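2026-01-25

株式会社Fliltow

# 青果の定期便「Sallell」、注文締切を配達前日の正午に変更　季節の変わり目に合わせ品目も見直し

青果の宅配を手がける株式会社Fliltow(代表:Theano Pappas)は、定期便サービス「Sallell」の内容を改定します。改定後の内容は、次回の引き落とし分から全会員に適用されます。会員の方の手続きは必要ありません。

## 改定の内容

- 注文内容の変更締切を、配達2日前の夕方から配達前日の正午に変更
- 品目の入れ替えを、1回の配達につき2点まで無料で受け付け
- 少人数世帯向けの「小箱」を新設
- 休止期間の上限を28日から撤廃し、再開日を会員が自由に指定できる方式に変更

月会費と配達手数料に変更はありません。

## 改定の背景

当社は昨年12月、Sallellの会員を対象にアンケートを実施し、3,349件の回答を得ました。自由記述欄で最も多かったのは、注文の変更締切が早すぎるという意見でした。急な外食や帰省で野菜が余る、冷蔵庫の中身を確認してから決めたい、といった内容です。

次に多かったのは量に関するもので、一人暮らしや夫婦二人の世帯から、葉物が使い切れないという声が寄せられました。これまでの標準箱は、三人から四人の世帯が一週間で使う量を目安に組んでいます。箱の大きさを選べるようにしてほしいという要望は以前からあり、仕分けの工程を変える必要があったため対応が遅れていました。

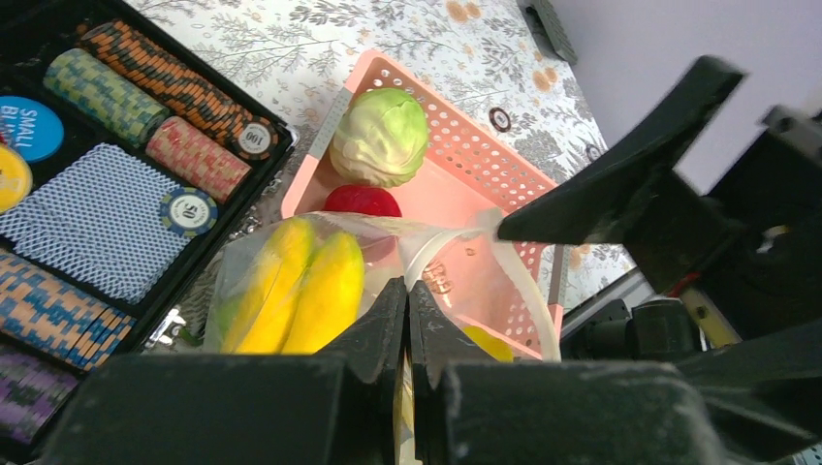
小箱には、葉物1点、根菜2点、果物1点、そのほか旬の品1点を入れます。キャベツや白菜のような大きな野菜は、半分または四分の一に切って個別に包装します。切り分けは配達当日の早朝に行います。丸ごとの状態で受け取りたい方は、会員ページの「カットしない」を選択してください。

品目の入れ替えは、当日の入荷一覧に掲載されている品の中から選べます。苦手な野菜をあらかじめ登録する機能は従来どおり利用でき、登録した品は入れ替えの点数に数えません。アレルギーに関する登録についても同様です。

## 仕分け拠点の移転について

締切の変更にあわせ、仕分け拠点をSonに移しました。旧拠点では、前日の午後に届く産地からの荷を翌日分に回すことができず、早い時刻に締め切る必要がありました。新拠点では荷受け口を増やし、冷蔵室を荷受け口の隣に配置しています。夕方までに届いた荷は、その日の夜に仕分けを始めます。

受注と在庫の管理には、Stestexのシステムを導入しました。会員の変更内容は締切の時点で各産地への発注数に反映されます。移行にともない、会員ページの画面が一部変わっています。過去の注文履歴は引き継がれていますが、お気に入りの並び順のみ初期設定に戻っていますので、必要に応じて並べ替えてください。

物流担当のInnes Strachanは次のように述べています。

「締切を延ばしてほしいという要望は、私が入社したときからずっとありました。正午より後ろにできないかという声もいただいていますが、産地に確定数を伝える時刻を考えると、今の体制ではここが限度です。冬場は雪で荷が遅れる日もあり、その場合は品目を変更してお届けすることがあります。変更があるときは、配達当日の朝にメールでお知らせします。」

## 冬から春にかけての品目

今後しばらくは、キャベツ、大根、ほうれん草、長ねぎ、れんこんが中心です。果物はみかんの出荷が終わりに近づき、いよかん、はっさくに順次切り替わります。バナナは通年で扱っています。春キャベツと新玉ねぎは、入荷が安定した段階で会員ページに掲載します。

商品担当のAthina Giannakopoulosは、箱に同封する紙面の編集も担当しています。紙面では保存方法の欄を広げ、切ったキャベツの保存や、葉付き大根の葉の使い方などを毎号取り上げます。バックナンバーは会員ページで読むことができます。

## 包装資材について

果物や傷みやすい野菜の個別包装には、引き続き袋を使用します。外箱は回収して再利用しており、次回の配達時に玄関先へ出していただければ配達員が持ち帰ります。たたまずにそのままの状態でお出しください。保冷剤も回収の対象です。

## 新規入会の受付

小箱の新規受付は先着1,000世帯とします。定数に達した後は、順番待ちの登録をご案内します。標準箱には定数を設けていません。現在の会員が標準箱から小箱へ切り替える場合は、この定数に含まれません。

配達区域は従来と同じです。区域外の方からのお問い合わせもいただいていますが、拡大の時期は決まっていません。

## お問い合わせ

会員の方:会員ページの問い合わせ欄をご利用ください。

報道関係の方:株式会社Fliltow 広報担当 Chrysoula Panagiotou

お取引をご希望の生産者の方:株式会社Fliltow 仕入担当 Lộc La

※記載の内容は発表時点のものです。天候や入荷の状況により、品目は予告なく変更する場合があります。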